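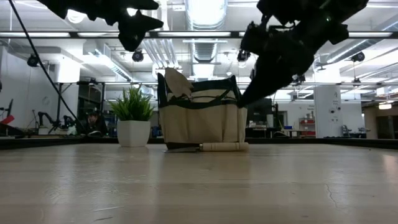 Vibeke says you can't learn soil from a book and I should stop trying. She left that in the comments under my last post, plus a longer bit saying clay is clay and the only thing that ever helped hers was leaves, every fall, for years, and would I please stop buying stuff.

OK. Fair. I did buy stuff. Gypsum, two bags, from the place out on the highway. It sat in the trunk for most of the summer and then I put it down in the back bed and I could not tell you if it did a thing. Same clay. Same puddle by the gate after every rain.

So this is the leaf post. Writing it fast, bread is in the oven.

Background for new people. We moved to Clutetberg two winters ago and the yard was lawn, front to back, on top of what I'd call pottery. You could throw a bowl with it. First spring I dug holes for tomatoes, filled them with nice bagged soil, planted, felt great. Every hole turned into a bucket. Water went in and stayed in. Tomatoes went yellow from the bottom up and sulked till August. I got 10 tomatoes. Total. Off six plants.

Arash Rahimi from the next street told me what I'd done, very politely, over the fence. Don't make a nice pocket in bad ground. Either fix the whole bed or plant straight into the bad stuff and put the good stuff on top. I nodded and then did the exact same thing with the peppers. Not proud.

What I'm doing now. Leaves. All of them. Ours, plus whatever the neighbors put out at the curb in paper sacks. I got 28 sacks last fall, drove around at 7 in the morning in my slippers more or less. Felt like stealing. It isn't, I asked the town, the lady on the phone couldn't have cared less.

Maple is good, breaks down quick. Oak takes forever but worms don't seem to mind it. Skip walnut, at least near tomatoes. Magnolia leaves, forget it, they're leather. I had a whole sack of those that looked brand new in spring. I run the mower over the pile first, twice if it's dry. Whole leaves mat down like wet newspaper and then nothing gets through, water included. Learned that on the strawberries. Sorry strawberries.

Then I just lay it on. Deep, up past my ankle, and it sinks to nearly nothing by May. No digging in. This was the hard part for me becuase I like digging. It feels like work, you come in filthy and you think you did something. But every time I dug that bed wet I made it worse, big shiny slabs that dried into bricks. There are still bricks from the first year back there. One of them I use to hold the shed door.

Rule I go by: grab a handful, squeeze, poke it. If it falls apart, go ahead. If it stays a lump with your fingerprints in it, go inside and have coffee. March here is all coffee.

Results so far, since people ask. The front bed got leaves both falls. Trowel goes in to the handle now with one push, and before I was bending trowels. Bent two. Worms, loads. It's still clay, it's still sticky, but it crumbles a bit at the top and the color changed, went from sort of orange to sort of brown. The back bed only got one year and you can tell, it's fine for an inch and then clunk.

The puddle by the gate is still there. I think the puddle is a different problem. Aksel Vestergaard wrote to say dig a shallow ditch and run it to the low corner, and he's probaby right, but the low corner is where the compost is so now I have to move the compost. So that's a December job, or never.

Things I grew in the bad part that didn't care: daylilies, kale, a squash that seeded itself, asters. Potatoes were OK but digging them out was like an excavation, I cut half of them with the fork. Carrots no. I got one carrot shaped like a pair of pants. Beans did better than I deserved.

Few people asked about sand. Don't. I know it sounds right. A guy at work did his whole side yard and it set up like a sidewalk. Compost, leaves, old straw, that sort of thing. Wood chips on the paths only, I've got them by the load off the tree crew, they dump it in the driveway and you'd better be ready. Took me a week of evenings with the wheelbarrow. My back, wow.

And no I haven't done a soil test yet. I know. The kit is in the kitchen drawer. Inger Juhl asks me every time she writes. I'll do it before the leaves go on this year and put the numbers up here, if I can read my own handwriting.

Oven's beeping. If you're in town and you've got sacks of maple, leave them by the garage, left side, not the magnolia house please.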